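The case for the scratched table

My kitchen table is older than I am and looks it. It has a dent near one end, a ring where a pan was put down without a mat, and a patch by the window that has gone paler than the rest. Twice in the past year a visitor has asked when I plan to have it sanded. I don't plan to, and I think most people who own a table like it should leave theirs alone as well.

The trade sees it differently. A refinishing firm called Soseck pushed a leaflet through my door in November offering to strip and reseal a six-seat table for 588 pounds. The Nikolaidis showroom on the ring road will sell you a new one for 1,889. Both sums are presented as the cost of putting something right. I read the leaflet twice looking for what was wrong, and all it could name was marks.

A mark is not damage. Damage is a loose joint, a split along the grain, a leg that rocks when you cut bread. Those things want mending and I would pay to have them mended. A mark only means that people have eaten there, done their homework there and put heavy things down on it. 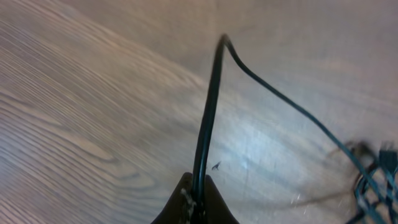 What sanding takes away

Every time you sand solid wood you lose some of it. With a thick top that hardly matters the first time. With a veneer it matters a great deal, and a careless half hour with a belt sander will go through to whatever lies beneath. I have seen this done to a good sideboard, and no amount of oil afterwards could hide it.

Sanding also takes the colour that years of light and handling have put there. People then buy a tin of stain to get it back. There is a product called Ketomitz Warm Oak which promises an aged look after 3 coats. I tried it on a shelf. The colour was even from end to end, as an old board never is, and I have since painted over it.

Then there is how you live with the thing afterwards. A freshly finished table makes a household nervous. Out come the coasters, the felt pads and the heavy cloth, and children are told to draw somewhere else. For the first few weeks everyone eats as if they were in somebody else's house. Sooner or later a fork slips, there is a row about it, and the table starts collecting marks again.
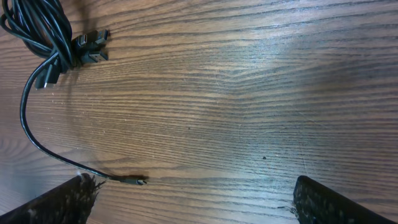 I accept that some surfaces need a finish. A bare top in a kitchen will soak up oil and beetroot, and a table where food is prepared has to be wiped clean. But keeping a finish going is a small job. A damp cloth, a dry cloth after it, and a thin coat of wax when the wood starts to look dull will do for most people. The whole business takes me 30 minutes, and I do it in the evening with the radio on.

There is a fair argument on the other side. Some people like things to look new, and it is their money. If a scratch bothers you every morning, then perhaps it is worth paying to be rid of it. I would only suggest waiting a season first. A new scratch is pale and catches the light. By the spring it has usually darkened a little, and you have stopped looking for it.

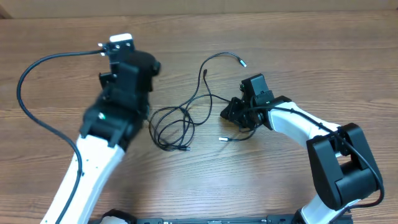
Buying one second-hand

If you are after a table now, look at used ones before you look at anything else. The Skekero saleroom, where I bought my desk, puts the scuffed ones at the back and prices them low — lower than flat-pack in most cases. Get down on the floor and check the underside. Lean on each corner. Pull the drawers right out if it has any. Take a tape measure, and measure your own doorway before you leave home, which I did not do with the desk.

Ignore the top until last. Once you know the frame is sound, run your hand across it, and if nothing snags your sleeve it will do for dinner.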